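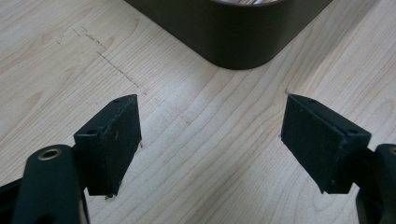

Tabletop in pale blond wood with a satin finish, shown with a dark container.

December
By Rochelle Lockyer

Home Tables Tabletops Care Delivery Contact

Olldale Tabletop

The Olldale is a plain wooden tabletop for a kitchen, a workroom or a desk. It is sold as a top only, so you can put it on legs or trestles you already own. If you need a base, the Bolger trestles are the right height for it and are sold as a set of 2.

Size and weight

The standard top is 185 cm long and 30 mm thick. We can cut it shorter at no charge if you tell us before the order goes to the workshop. We cannot make it longer. It takes two people to lift it onto a base.

Grain and color

Every top has its own grain. Expect long wavy lines, some darker amber streaks, and oval figures that look like knots. On some tops the lines bunch up tightly in one area and spread into wide curved rings in another. The color is light when it arrives and will deepen a little over the years, more so near a window.

We do not match tops to each other. If you are buying two to stand side by side, write to Kirsty McAlister in the workshop and she will look for a pair that sit well together - she can't promise one.

Finish

The surface is smooth with a low satin sheen. Wipe it with a damp cloth and dry it right after. Use a mat under hot pans. Pencil and pen will mark a pale top like this one, so put a sheet of card down if you are drawing or measuring on it. Light pencil usually comes off with a soft eraser. Ink may need sanding and a fresh coat, and the Vudach care kit has the paper and oil for that.

Dark storage jars and canisters look good on it. Lift them when you move them, as grit under the base can scratch.

Delivery

Tops ship flat with corner guards. Check both faces before you sign, and keep the packing until the top is on its base. Returns are accepted within 30 days if the top has not been drilled or cut.

Orders and cutting requests go to Gerrit Mtshali at the front desk.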